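分类：企业动态 > 纺织与洗护

Fiment 发布低温浓缩洗衣液配方 F2，Vustarent 洗衣网点率先启用

Vostside，5月——家用及商用洗护产品制造商 Fiment 今日宣布，浓缩洗衣液配方 F2 完成定型，即日起向商用客户供货，家用包装随后进入零售渠道。F2 以复合酶体系和非离子表面活性剂为主要成分，适用水温下限为14摄氏度，面向棉、涤棉混纺及常规化纤织物。

F2 由 Fiment 设在 Vostside 的配方实验室开发，接替沿用多年的 F1。F1 的推荐水温为30摄氏度以上，水温低于该值时，蛋白酶活性下降，油性污渍去除率随之降低。新配方更换了蛋白酶与脂肪酶的来源菌株，并调整了钙离子稳定剂的比例，使酶在低温段保持可用活性。表面活性剂部分取消了直链烷基苯磺酸盐，改用脂肪醇聚氧乙烯醚与烷基糖苷复配。

定型前的评价由独立纺织检测机构 Naylor 承担。Naylor 共洗涤标准污布400片，污渍类型包括皮脂、炭黑、血渍、可可和草汁，每片在洗前和洗后各测一次反射率。试验用水硬度按两档设定，洗涤程序为单次主洗加两次漂洗，不作预浸。结果显示，在14摄氏度条件下，F2 对皮脂、血渍和可可三类污渍的去除效果与 F1 在30摄氏度条件下的结果处于同一等级；对炭黑的去除效果低一个等级；草汁的结果在高硬度水中离散较大，Fiment 未将其列入产品标签的适用范围。

“炭黑属于颗粒污渍，酶对它不起作用，主要依靠机械力和分散剂。”Fiment 配方开发负责人 Thaís Conceição 表示，“我们在标签上注明了这一点。机修工装和厨房炉台抹布仍建议使用40摄氏度程序。”

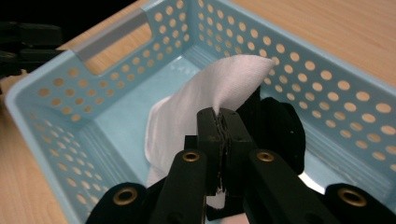 在用量方面，F2 的推荐投放量为每公斤干衣10毫升，重污衣物可加至14毫升。产品黏度高于 F1，现有自动投放泵需要更换蠕动管并重新标定流量。Fiment 为商用客户提供标定表和替换管件，标定须在设备空载状态下进行，每台泵至少取样三次，取平均值录入控制器。未完成标定的设备不建议直接换液，残余 F1 与 F2 混合后可能出现短时浑浊，不影响洗涤，但会干扰光学液位传感器的读数。

首批启用 F2 的客户为自助洗衣运营商 Vustarent。该公司在 Vostside 及周边经营24家网点，全部采用集中投放系统。换液工作在各网点夜间停业后分批进行，每家网点先清空储液桶，再用清水冲洗管路，然后更换蠕动管。Vustarent 同时修改了控制面板上的程序名称，原“冷水洗”改为“低温洗”，并将其设为默认选项。原有中温和高温程序保留，价格不变。

Vustarent 在网点张贴的使用说明也作了相应修订。主要改动如下：

一、低温洗程序的主洗时间由12分钟延长至18分钟，总时长相应增加。
二、装载量不超过滚筒容积的四分之三。低温条件下去污对机械翻动的依赖较高，超载会使去除效果明显下降。
三、羊毛和真丝制品不使用 F2。配方中的蛋白酶会损伤动物蛋白纤维，此类衣物请选用柜台供应的中性洗液。
四、自带洗衣液的顾客应在控制面板上关闭自动投放。

关于漂洗残留，Naylor 对洗后织物作了水萃取液测定，两次漂洗后的表面活性剂残留量符合 Fiment 的内部限值。F2 不含荧光增白剂和着色剂，香精设有含香和无香两个版本，商用渠道默认供应无香版本。对酶制剂过敏的使用者应避免直接接触原液，手洗时佩戴手套。

F2 的商用包装为10升桶装和24升桶装，桶体可回收，由 Fiment 的配送车辆在下一次送货时取回。空桶在 Vostside 工厂经清洗、检漏后重新灌装，盖垫每次更换。未开封产品的保质期为24个月，储存温度5至35摄氏度，避免阳光直射。产品受冻后可能分层，恢复至室温并摇匀后可继续使用；反复冻融的批次应停止使用并联系供应方。

F1 的商用供货将持续至现有库存用完，不再安排新的生产批次。已签订年度供货合同的客户可按原价转换为 F2，转换期间的泵标定由 Fiment 技术人员上门完成，不另收费。家用版本的包装规格、上市时间及零售价格将另行公布。

Fiment 计划在下一阶段评价 F2 在高硬度地下水地区的表现，并继续研究草汁类污渍结果离散的原因。Naylor 的测试报告摘要可向 Fiment 商务部门索取，完整数据在签署保密协议后提供。

关于 Fiment
Fiment 从事洗衣液、织物柔顺剂及硬表面清洁剂的开发与生产，配方实验室和灌装工厂均位于 Vostside。

关于 Vustarent
Vustarent 经营自助洗衣网点，并为公寓和宿舍提供洗衣设备租赁及维护服务。

媒体联系：Fiment 企业传播部

分享 14　评论 0

相关新闻
Fiment 调整柔顺剂产品线，停产两款浓香型号
Vustarent 宿舍洗衣设备租赁合同条款更新说明
Naylor 扩建水质与织物残留测试室
商用投放泵蠕动管更换周期参考
Vostside 工厂空桶回收流程问答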